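Stostetti Lab Course in Robot Learning
Unit 6: Collecting demonstrations for an assembly task
Notes by Qusai Daher. Bench sessions: Sipho Rampersad.

6.1 What counts as an example

An example (or "episode") is one complete attempt at one instruction, from the ready pose back to the ready pose. It holds the wrist video, the arm joint angles, the gripper command and the text of the instruction. All four streams carry the same clock. An episode with a gap in any stream is dropped at import and does not count toward your quota.

The task for this unit is desktop computer assembly. It is split into short instructions, each with one part and one goal:

insert the processor in the socket
close the socket lever
insert the memory module in the free slot
return the part to the fixture

Do not chain instructions in one recording. Chaining is handled in Unit 8, at training time.

6.2 Quota and spread

Each pair records 50 episodes of the processor instruction and 23 of the memory instruction. The pooled set from last January holds 123 usable episodes and may be used for pretraining only.

Spread matters more than speed. Between episodes, shift the chassis on the bench by a few millimeters and turn it slightly. Leave the fixture plate bolted down. If both move, the policy has to find the pick point and the place point at once, and a set of this size does not support that. Change the ready pose at least once every 6 episodes.

6.3 Driving the arm

Approach from above the part and slow down before contact. Avoid long pauses with the arm still. A policy trained by imitation copies them, and since the input looks the same on every paused step, it may never leave the pause. If you need to think, stop the recording and start again.

Small corrections are welcome. A slight miss followed by a clean recovery is a useful example. A drop is not; mark it "fail" and keep the file. Failed episodes go to the Kinyua folder and are used for the success classifier in Unit 9.

6.4 Checking the wrist view

Before the first episode, open the live view and confirm that the fixture, the processor socket and the fingertips can all be seen. Look also at the metal bed. Bright reflections from the grooves change with the lamp angle, so record under at least two lamp settings.

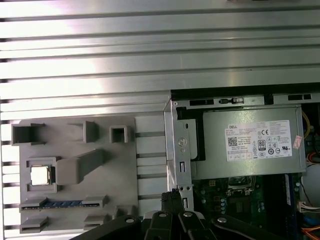 Figure 6.2. Wrist view with the processor and a memory module in the fixture and the CPU socket empty.

6.5 Labels and hand-in

Label each episode in Vurex on the day it is recorded. Required fields: instruction, outcome, lamp setting, operator. Upload the folder to Trarnholm with the log sheet. Files without an outcome label are returned to the pair.

Reading for Unit 7: course reader, section on action chunking.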